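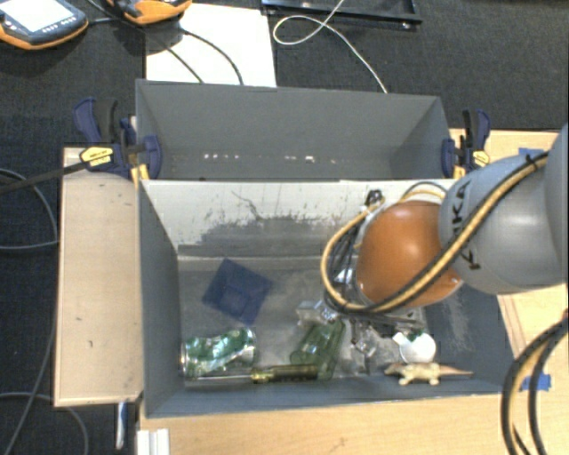
So I finally put in my pre-order for the Wundarine, the little e-ink tablet from Brinus, and a few of you asked me to write up how it went, so get comfortable. The reason I wanted one at all is that I take notes on everything, and by everything I mean envelopes and the backs of receipts and one time a paper plate. All of that ends up in a drawer with dead batteries and pen caps, small stuff scattered every which way like in that front gray bin, and every Thursday night I'm digging through it for a grocery list I wrote on Monday.

Pre-orders opened at 9 in the morning Eastern. I had my coffee and my card ready and got dropped into one of those waiting rooms with the little walking-man animation. 34 minutes. It would have been less but I refreshed once, early on, and went to the back of the line. Please don't refresh, friends.

There are two versions. The regular one is $39 a month for a year if you pay in installments, and the bigger one, the Wundarine Wide, costs quite a bit more and doesn't ship until later in the summer. I went back and forth on this for days. My sister held a ruler up to a library book for me over video so I could picture the screen size (she is very patient).

I ended up with the regular. I read in bed, on my back, and I have dropped enough phones on my own nose to know what a heavier tablet would do to me.

Now the trade-in, because that was the question I got most. I sent in my old Ornano reader, the one with the page buttons, and the estimate online was $142. That was higher than I expected for something with a scuffed corner! You answer five questions about the condition and they mail you a padded envelope.

One thing to watch: the credit comes AFTER they inspect it, so you pay the full first installment up front. It does say so on the page, but in gray text under the button, and I only caught it when I went back to look at my receipt.

Also, sign out of your old reader before you mail it. Nosipho Pillay reminded me of this in the replies last week and I'm so glad she did, because I would have sent the thing off with my whole library and my email still on it. Settings, then Account, then all the way down at the bottom.

Colors: you can have slate, oat, or a dark green. Green was already showing a June ship date by the time I got through the line, and slate and oat were both still May. I picked oat. I wanted green. I keep telling myself it'll be inside a cover anyway.

About covers - the Brinus folio looks lovely but I couldn't bring myself to pay that much for a flap. Ognjen Begović has been using a Mnguni sleeve with his older model and says the new one should fit in it with a little room to spare, so I ordered that instead and spent the difference on the spare pen tips.

Yes, the pen is included. I know there was some confusion because the first version sold it separately, and the box photo on the store page still doesn't show it. It's listed under "What you get," third line down, and I wrote to support to be sure and they said the same thing.

Somebody asked if handwriting search works without a subscription. From what I can read on the plan page, searching your own notes is free on the device, and you only pay if you want it synced to a computer. I'm going to start with the free one and see how long I last.

My order says it'll ship in the second half of May. I'll post again when it gets here, with my terrible handwriting and all, and if you got yours in green I would love to see it and be a little jealous.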